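The Table Is Not a Shelf

I have owned the big white table for two years, and for most of that time I could not have told you what color it was. I would have guessed white, because I bought it and I remember the listing, but I'd have been working from memory, the way you describe the face of someone you went to grade school with.

It came from an office supply place called Binevon that was closing its showroom in the next town over. It had been 757 dollars, according to a tag that somebody had already crossed out in marker, and I paid 40, plus whatever it costs to have your brother-in-law mad at you for a month over the state of his back. The plan was that it would be my work table. I would cut fabric on it. I would wrap presents on it, like a person in a catalog. I would spread out the tax papers in September, when the extension I always file for starts breathing down my neck, and I would walk around it with a mug.

What I did was put a box on it. The box was full of picture hooks and one good pair of scissors, and it was going to be there until I found a drawer. You know how this goes. A box on a table is an invitation. By the end of the first week there was mail leaning on the box, and then a sweater on the mail, and then a lamp with no shade, which I believe walked there by itself.

My friend Hwa-young Do has a theory about flat surfaces. She says every house has a fixed amount of stuff that is between places, like airline luggage, and that it will settle on whatever is at hip height. Clear the counter and it moves to the dryer. Clear the dryer and it moves to the stairs. She told me this while holding a cup of coffee she could not put down, because there was no place to put it down. I noticed she was still holding it when she got to the door.

So I decided to clear the table. I gave it a weekend. I read two articles first, both of which told me to make piles for keeping, donating and throwing out, and both of which assumed I had somewhere to put the piles. The usual place to put piles is a table.

I used the floor. The floor was fine until I had to cross it.

Some of what I found: the sweater. The instruction booklet for a Kelano hand mixer that I gave away before the pandemic. A bag of smaller bags. A candle in the shape of a pear, a gift, which I have now moved to three different homes out of guilt. Four tape measures, which explains why I never own a tape measure. A library card for a county I don't live in. A sandwich bag of screws labeled IMPORTANT in my own handwriting, with nothing about what they were important to. I kept those. I wouldn't dare not to.

The mail was the slow part. I had been picturing it as a stack of decisions, and most of it was a furniture company called Hurell asking me, with rising emotion, to come back. I never left, Hurell. I bought one footstool. By the bottom of the stack they were offering me free shipping and I felt a little sorry for both of us.

By late afternoon I had reached the layer of actual table, or a patch of it, and I got out the spray and the good cloth. There was a ring from a mug that took some arguing with. There was a stripe of blue ink that I decided to call character until I remembered rubbing alcohol, and then it stopped being character. After that it was just a lot of wiping, in circles, then in lines, then in circles again on the places where the lines had left lines.

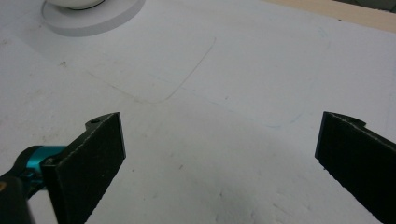
A clear table makes you behave strangely. I kept coming back into the room to check on it. I had always thought of it as plain white, end of story, but with everything off it there's a bit of gray-blue in it, and it goes a touch darker down toward the corners, and I stood there having opinions about this for longer than I'd like to admit. It isn't shiny, either. I had remembered shiny. I must have been thinking of the tape, of which there had been a great deal.

Then I had to make rules, because I know who I live with, and it's me. I wrote them on the back of a Hurell envelope.

Nothing sleeps on the table. If I'm cutting out a skirt at ten at night, the skirt goes back in the basket at ten at night, pins and all, even if that means doing the whole layout over in the morning. (I have broken this one already. The skirt has pleats. I'm not made of stone.)

Mail gets opened standing up, next to the recycling. This works very well and I resent it.

No boxes. A box has never once in its life been temporary.

The lamp got a shade. I found one at the thrift store, the wrong size, and it sits on there like a hat on a horse, but it lives on the bookcase now and gives a decent light to read by. The screws are in a jar. The pear candle is in the bathroom, where I'm hoping the humidity will make some decisions for me.

I did cut fabric, by the way. I had a length of brown wool from a brand called Wi that I'd been saving for a table worthy of it, and I finally rolled the whole thing out flat and walked around it with a mug, exactly as planned, and then set the mug down on the wool. It came out with cold water and a certain amount of language.

Hwa-young came over again on March 12, 2024, which I know because I made her sign the envelope as a witness. She admired the table. She ran her hand over it. Then she put down her keys, her phone, her scarf and a bag of oranges, and went to see if there was any coffee.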